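Hello again, and sorry this one is landing in your inbox later than usual. I've spent most of the past fortnight watching films when I should have been doing the accounts.

The big news first. The Flaltska reopened its small screen in September, and I have now been four times, which my partner says is three times too many for a room with 76 seats and no air conditioning. I don't care. I love it in there. The seats have been re-covered in a sort of mustardy cord, the curtain still sticks on the left-hand side, and they've kept the old clock by the exit so you can see exactly how long you've been sitting through a bad film.

I did sit through one bad film, as it happens. Perer had been on my list for ages because everybody kept telling me it was the comedy of the year. It's about two brothers who inherit a driving school and can't drive, and if that makes you smile then you've already had the best of it. There's a good bit with a roundabout. There's a terrible bit with a goat. The brothers fall out, the brothers make up, and somebody's aunt gives a speech at a wedding that goes on longer than any speech at any wedding I've been to (and I've been to some shockers). People round me were laughing, so do go if you're in the mood for it. I was in the mood for my bus.

Jasińska is another matter. I went in knowing nothing except the title, and I'd like you to do the same, so I'll keep this short. It's a woman, a boarding house by the sea, and a lodger who has paid up to the end of the month and won't come out of his room. It's funny for the first hour in a very dry way, all closed doors and trays left on the landing, and then it stops being funny and I couldn't tell you the exact moment it happened.
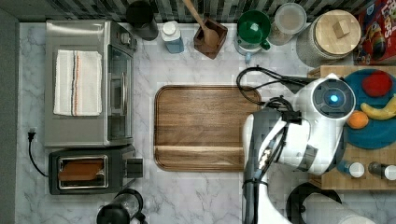 I've been thinking about that landing ever since. The sound is what does it - you hear the lodger moving about, a chair, a tap, a drawer, and your head fills in the rest. When he does finally speak it's a line about the weather, and the whole room at the Flaltska went completely quiet. I came out at ten to eleven and walked home the long way.

One small grumble. The subtitles are white, and a good part of the film takes place in front of white net curtains. I missed at least one joke and possibly a whole subplot involving the milkman.

Now for the one I'm still arguing with myself about. Skinda runs for 2 hours 37 minutes and has hardly any plot to speak of. A ferry breaks down overnight and the passengers wait. They play cards, they bicker about blankets, a boy learns to whistle. I was cross for the first forty minutes, and then I found I knew everybody on that boat and didn't want them rescued. I'd call it a must-see, only I know at least three of you will write in to complain, so call it a maybe-see and take a cushion.

Members' tickets for the winter season go on sale next month. There are 562 of us on this mailing list now, so you can do the sums against the number of seats and set an alarm. Late shows always go last if you don't mind getting home after midnight.

Next time I'll have a go at the silent films, and I promise to have opinions about the organ.

Comments (4)

milkround
The milkman subplot is the best thing in Jasińska! You have to go back. Sit on the right, the subtitles are a bit easier to read from there.

Pips77
I liked the goat.

seat_d4
Took my mum to Skinda on your say-so. She slept through the cards and woke up for the whistling and says it was lovely.

oldstalls
Does anyone know if they're keeping the late shows going over Christmas? The website just says "check back".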